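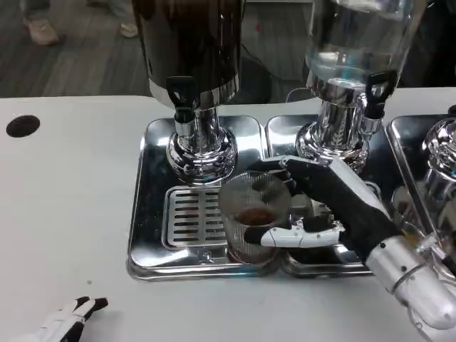 Ikine Short Film and Music Weekend
Minutes of the Planning Meeting
5/24/20
Posted by Busisiwe Hlongwane

Present: Wian Mokgethi (chair), Busisiwe Hlongwane (minutes), the program team, the venue lead, the technical lead and two members of the selection panel.

Apologies: the print and design lead, who sent written comments. These were read under item 5.

1. Minutes of the last meeting

The minutes of the March meeting were read. One correction was made. Under "Submissions," the closing time was given as noon and should read midnight. With that change the minutes were approved.

2. Matters arising

The insurance certificate for the outdoor screen has been received and filed.

The old mailing list has been merged with the new one. People who signed up twice will now get one message. Some addresses bounced and have been removed.

The question of whether to keep the name "Weekend" now that there is a Thursday evening program was raised again. It was agreed to keep the name for this edition and look at it afterward.

3. Submissions

Busisiwe Hlongwane reported that 806 submissions came in by the deadline. This includes shorts, music videos and the new category for filmed live sessions. The last category drew more than expected and the panel for it is too small.

Each entry gets two viewings by different people before it can be turned down. The panel members said the first round is on schedule for the shorts and behind for music videos. The main cause is that many music video entries were sent as links that had expired or needed a password that was not supplied. Reminders have gone out. Entrants who do not reply to the second reminder will be marked as incomplete.

There was a long discussion of running times. The rules say 30 minutes is the limit for a short, including credits. Several entries run over by a few seconds. Wian Mokgethi said the rule should be applied as written. One panel member felt that a few seconds of black at the end of a file should not count against a film. It was agreed that time will be measured from the first picture or sound to the last credit, and that blank running time at either end will be ignored. The wording in the rules will be changed next year so that this is clear.

A filmmaker had written to ask whether a piece already posted online could still be entered. The answer is yes for music videos and no for shorts. Busisiwe to reply.

Action: Busisiwe Hlongwane to find more viewers for the live session category.
Action: Program team to send the second reminder on broken links.

4. Program

A draft grid was passed around. The opening night is a single feature, the Vollau concert film, followed by a talk with its editor. The distributor has agreed in writing to one screening. They have not agreed to a repeat, and the grid should not show one until they do.

The Likberg retrospective has been cut from three sessions to two. The restored version of the early dance film will not be ready, and the panel did not want to show the old transfer, which has sound problems in the second half. The free slot goes to the local music video program, which was short of space.

The family program stays on Saturday morning. The technical lead asked that nothing loud be put in the small hall at the same time, as the wall between the two rooms is thin. Last year a drum performance could be heard all through a silent film. The program team will swap the percussion set with the animation talk.

There was some disagreement about Ngcobo, the band asked to play a live score on Sunday evening. The band wants to play to a cut of their own choosing. The program team had planned on the full film. Wian has spoken with the band's manager, who says the shorter cut is the only one they have rehearsed. The rights holder would have to approve it. After discussion it was agreed to ask for that approval, with the full film and recorded score as the fallback. A decision is needed before the program goes to print.

Question and answer sessions were capped at 15 minutes in the draft. The panel members thought this was short for the documentary block. It was left as it is, with the note that the host may go on in the lobby afterward.

Action: Wian Mokgethi to write to the rights holder on the shorter cut.
Action: Program team to update the grid and send it to everyone present.

5. Print and website

Written comments from the design lead were read out. The booklet is laid out apart from the Sunday pages. The film descriptions are uneven in length, and some are still the ones supplied by the filmmakers, with reviews quoted in them. The house style is 200 characters for a music video and a short paragraph for anything else. Descriptions that are too long will be cut by the design lead without going back to the entrants.

The poster was approved. A request was made for the dates to be larger and for the sponsor logos to sit on one line. The venue lead pointed out that the address on the proof leaves out the side entrance, which is the one open after 9 p.m. This will be added.

The website still shows last year's jury on one page. Busisiwe will take it down. The schedule page will go live only when the grid is final – last year it went up early and ticket holders were working from three different versions.

Action: Design lead to send the revised poster proof.
Action: Busisiwe Hlongwane to remove the old jury page.

6. Venue and technical

The venue lead reported that both halls are confirmed. The large hall has new seats, which are wider than the old ones, and there are fewer of them. The ticket limit has been lowered in the booking system to match. Row letters have changed too and the seating map needs to be redrawn.

The projector in the small hall was serviced and the picture is better, but the lamp is near the end of its hours. A spare will be bought. The technical lead asked for a full test of every file on the projector it will be shown on. In past years files were tested on a laptop and two of them played with the wrong frame rate on the night.

Captions were discussed. All films in the main program will have English captions where the filmmaker can supply them. For music videos this has been optional. One panel member asked for it to be required from next year, and there was general support. It will go into the draft rules.

Sound levels for the outdoor screen must come down after 10 p.m. under the permit. The program team confirmed that the outdoor film ends before then if it starts on time.

Action: Technical lead to order the spare lamp and draw up a testing schedule.
Action: Venue lead to send the new seating map to the box office.

7. Tickets

Prices for single sessions stay the same. The full pass goes up slightly. Wian proposed a half pass covering any four sessions, and this was agreed after the box office confirmed by email that the system can handle it. Pass holders will still need to reserve seats for the opening night.

Filmmakers in the program get 2 tickets to their own session and a pass for one person. Requests for more come in every year. It was agreed that extra tickets may be bought at the reduced price if seats remain on the day before.

There will be no refunds for changes to the order of films within a session. Refunds will be given if a session is canceled or moved to another day.

8. Jury and awards

Two of the three jury members have accepted. The third has asked for more time, and the panel has a second name ready. Names will not be announced until all three are settled.

The audience award will be decided by paper vote again. An online vote was suggested and turned down, mainly over worries that people could vote for films they had not seen. Ballots will be handed out at the door and collected on the way out.

A question was asked about whether live session films can win the music video award. They cannot. They have their own award, with no cash prize this year.

Action: Wian Mokgethi to contact the third jury member again.

9. Any other business

A local school has asked to bring a media class to one of the weekday sessions. Agreed, subject to the film's rating. The program team will suggest a suitable one.

The panel members asked for the viewing site to be kept open for a week after the first round so that they can go back over close calls. Agreed.

The box of lost property from last year is still in the office. Anything not claimed by the opening night will be given away.

10. Next meeting

The date will be sent by email once the reply on the live score is in. Items for the agenda should go to Busisiwe Hlongwane. The Sunday program and the first round results will be taken first.

The meeting was closed by the chair.

Minutes taken by Busisiwe Hlongwane. To be approved at the next meeting.

This site uses cookies to remember your settings. By continuing to browse you accept our use of cookies. Accept | Read more

Contact | Ikine Short Film and Music Weekend. All rights reserved. | Back to top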